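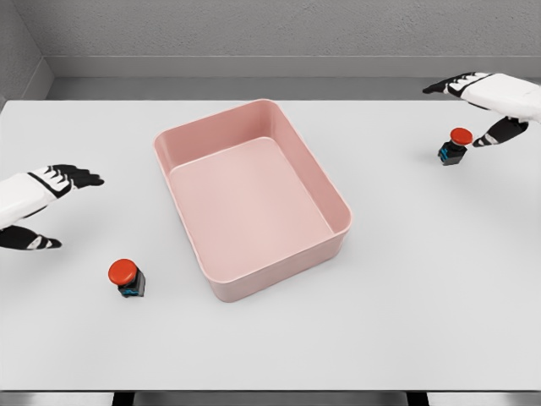 L'automatisation d'un poste commence presque toujours par un inventaire de gestes, et presque toujours quelqu'un en oublie la moitié. Séance 7, donc : le tri et la mise en bac, vus depuis l'atelier de conditionnement de Goltbridge. On y prend une pièce, on la regarde, on la pose dans un bac, on valide. Sur le papier, quatre verbes. Dans la version simulée du poste, il reste un plan de travail blanc et bien dégagé, un grand bac rose sans rien dedans, une main articulée de chaque côté et des boutons rouges posés sur la table comme des salières. Tous ceux d'entre vous qui ont fait un stage en atelier savent ce qui manque : le chiffon, le marqueur, le carton de pièces « à revoir » que personne n'a jamais revu, la tasse interdite par le règlement. Gardez cette table propre en tête, elle nous servira de point de comparaison jusqu'à la fin de la séance.

Rappel de la séance précédente
Tâche prescrite, tâche réelle. La première est celle que le bureau des méthodes écrit, la seconde celle que l'opérateur accomplit pour que la première ait l'air d'avoir marché. Ceux qui ont rendu une fiche de lecture en confondant les deux sont invités à la relire, fiche comprise.

Le terrain
Goltbridge est un site de l'entreprise Holden. On y conditionne des pièces de rechange pour appareils de chauffage : joints, vis, ressorts, petits capots. Le catalogue compte 1 126 références, dont une bonne part ne se distinguent entre elles que par un dernier chiffre et par la mauvaise humeur du client qui reçoit l'autre. L'équipe de tri est composée de 11 personnes réparties sur deux postes horaires.

Le projet s'appelle Brerano. Il a été préparé avec le cabinet Mykhailiuk, dont le rapport initial tient en une phrase qu'il faut citer parce que vous la rencontrerez toute votre vie : « Le robot prendra en charge les tâches à faible valeur ajoutée afin de libérer les équipes. » Le rapport ne précise pas de quoi les équipes seront libérées, ni pour aller où. À Goltbridge, le mot a été compris dans son acception pénitentiaire par les uns, et dans son acception comptable par les autres.

Ce que les gens du tri font vraiment
Nous disposons des entretiens menés en février, avant l'installation, et de ceux menés après. Le plus long est celui de Nazar Stelmakh, trieur à l'époque, aujourd'hui « pilote de cellule ». Extrait du premier :

« On m'a demandé de décrire mon travail. J'ai dit : je mets des pièces dans des bacs. Le consultant a noté ça, il avait l'air content. Après j'ai repensé à tout le reste, mais il était déjà parti manger. »

Le reste, reconstitué ensuite par observation :
- reconnaître au toucher un lot trop gras et le mettre de côté avant qu'il ne salisse les suivants ;
- prévenir l'expédition quand une référence arrive en avance, ce qui n'est écrit nulle part et dont dépend pourtant la tournée de l'après-midi ;
- refuser poliment les bacs abîmés que l'atelier voisin essaie de refiler ;
- former les intérimaires, activité officiellement assurée par une affiche.

Rien de tout cela ne figurait au cahier des charges. Une cellule conçue à partir du cahier des charges fait donc très bien ce qui y est inscrit.

Notez au passage le statut de la simulation. Elle sert à vérifier des portées, des trajectoires, des distances entre un bac et ce qui l'entoure, et pour cela elle est précieuse. Les difficultés viennent quand on la projette en réunion et qu'elle se met à valoir description du travail. Devant un bac vide et un éclairage uniforme, le comité de pilotage de Brerano a trouvé la solution « très aboutie ». Un délégué a demandé où l'on posait les pièces douteuses. La réponse a été renvoyée à la phase 2, laquelle attend toujours une date.

Les boutons rouges
Un point mérite qu'on s'y arrête : qui a le droit d'arrêter la machine, et qui ose le faire ? La question a l'air technique. Elle est surtout hiérarchique.

Dans l'ancien atelier, un trieur qui avait un doute s'arrêtait. Il levait la tête, demandait à son voisin, perdait vingt secondes que personne ne lui réclamait. Dans la cellule Brerano, tout arrêt est enregistré avec l'heure et l'identifiant du pilote. La direction a assuré que ces relevés ne serviraient qu'à la maintenance, et l'a assuré tant de fois que l'équipe a fini par s'inquiéter. Pendant les premières semaines, les pilotes ont préféré laisser passer des pièces suspectes et les repêcher dans le bac à la fin du cycle, à la main, hors procédure. Sur les courbes, la cellule fonctionnait sans incident.

Stelmakh, second entretien :

« Le bouton, tout le monde a le droit d'appuyer dessus. C'est marqué. Et si tu appuies, on vient te demander pourquoi, très gentiment, à plusieurs. »

À rapprocher de la notion d'autonomie procédurale vue à la séance 4 : un droit formel dont l'usage coûte assez cher pour rester décoratif. Je rappelle que l'emplacement du bouton compte aussi. Une commande d'arrêt que l'on n'atteint qu'en se penchant vers l'outil qu'elle est censée arrêter relève d'une conception optimiste de l'ergonomie. Au prochain schéma de poste que vous dessinerez, commencez par l'arrêt et placez le bac ensuite.

Ce que le changement déplace
Première chose, la fatigue. Les douleurs de poignet et d'épaule ont reculé dans les entretiens, et il serait malhonnête de le passer sous silence sous prétexte que cela arrange la direction. Personne dans l'équipe ne demande à retrouver les gestes de fin de journée. En revanche apparaît une lassitude que le vocabulaire de l'atelier nomme mal : surveiller quelque chose qui va bien. Plusieurs pilotes disent rentrer chez eux plus fatigués qu'avant sans pouvoir expliquer à leur conjoint ce qu'ils ont fait.

Ensuite, la compétence. Le trieur savait ; le pilote sait que la machine sait, jusqu'au moment où elle ne sait plus et lui rend la main. Il doit alors retrouver en quelques secondes une habileté qu'il n'exerce plus. On parle dans la littérature d'ironie de l'automatisation, et c'est l'un des rares concepts du programme dont les salariés rient sans qu'on ait besoin de le leur traduire. Chez Holden, une heure de tri manuel par quinzaine a été instaurée pour « entretenir le geste ». Elle saute dès qu'il y a du retard.

Enfin, la conversation. Le tri se faisait côte à côte. Les pilotes sont désormais seuls devant leur cellule, et les informations qui circulaient en bavardant circulent par messagerie, c'est-à-dire moins bien et avec la hiérarchie en copie. L'expédition a découvert l'existence des avertissements oraux le jour où elle a cessé de les recevoir. Il a fallu créer un point quotidien à 13 h 45 pour rétablir ce qui se disait gratuitement entre deux bacs. Le point a un ordre du jour, un animateur et un compte rendu.

Et les emplois ?
Vous allez poser la question, autant la traiter. Aucun licenciement sur le périmètre, deux départs non remplacés, une mutation demandée. La direction présente ce bilan comme neutre. Les intérimaires, eux, ne sont pas dans le périmètre : ils n'ont pas été supprimés, ils n'ont pas été rappelés. Retenez la nuance, elle fait partie du métier que certains d'entre vous exerceront, et vérifiez toujours où passe le trait du tableau avant d'en commenter le total.

Pour la prochaine fois
Lire les deux entretiens de Nazar Stelmakh en entier, y compris le passage sur la machine à café, qui contient l'essentiel de ce qu'il pense de la concertation.

Choisir un poste que vous avez occupé, même un été, même mal. En rédiger la fiche telle qu'un cabinet l'écrirait, sur une demi-page. Puis observer ou vous remémorer une heure de travail réel et noter ce qui ne rentre pas dans la fiche. Pas de conclusion générale sur l'avenir du travail, j'en ai déjà beaucoup.

Dessiner enfin le poste automatisé correspondant, en indiquant l'emplacement des arrêts, les personnes autorisées à s'en servir et ce qui leur arrive dans le quart d'heure qui suit. Le croquis à main levée suffit. Les travaux sont à déposer dans le casier du couloir ; l'espace numérique de dépôt, récemment automatisé, est en maintenance.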